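Moved my sourdough starter to a new jar in April and started writing down what I do with it. A few people asked for the notes, so I'm posting them as a thread.

**1/** The starter is called Perko. I got it from Solange Cordeiro, who was giving away spoonfuls after lunch on a Friday. It's half rye, half white flour.

**2/** I feed it at 7 a.m. Equal weights of starter, flour and water. If the kitchen is cold I use warmer water and leave it in the oven with the light on. 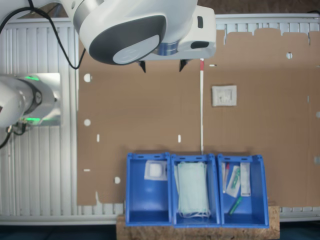
*Flinia Staff Baking Club*

**3/** Most of my early loaves were flat. I was using the starter too late, after it had already dropped. Now I mark the jar with a rubber band and mix the dough when it has doubled.

**4/** Salt goes in after the first rest. I tried it both ways and the dough is easier to stretch when I wait. Clodagh Mac Carthaigh adds hers at the start and her bread is better than mine, so take that as you like.
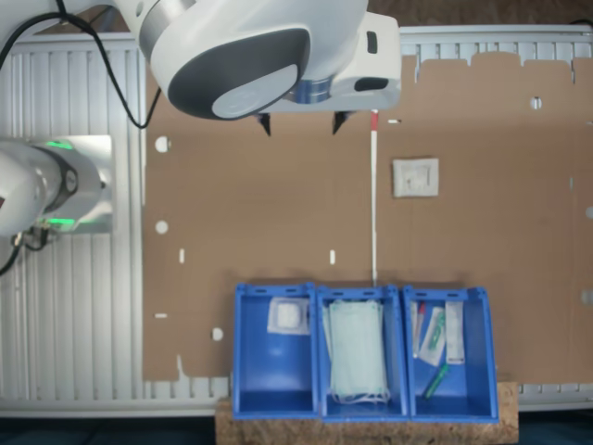 White arm, green lights, blue bin.

**5/** Three folds, half an hour apart. I used to do six. The crumb looks the same to me and I get my evening back.

**6/** Overnight in the fridge, covered. A shower cap works fine over the bowl. Plastic wrap sticks to everything - I stopped buying it.

**7/** I bake in a cast iron pot with the lid on for the first 20 minutes. Then lid off until the crust is darker than you think it should be. Pale bread goes soft by dinner.
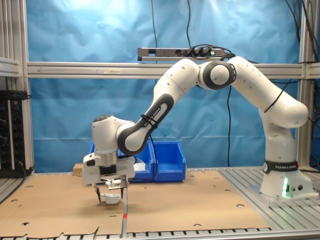

The Franka at its table.

**8/** Let it cool all the way before cutting. I still get this wrong. The last loaf was gummy in the middle and it was my own fault.

**9/** Discard: I keep it in a second jar in the fridge and make crackers when the jar is full. Olive oil, salt, sesame seeds, rolled as thin as you can get it.

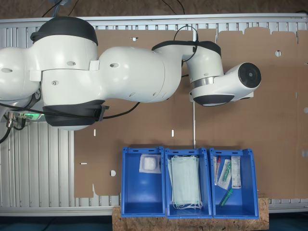

**10/** The crackers keep for a week in a tin. Rosemary is good in them too, but chop it fine or it burns.

**11/** If anyone at work wants some Perko, bring a clean jar with a loose lid. I feed it extra on Thursday night so there's enough to share.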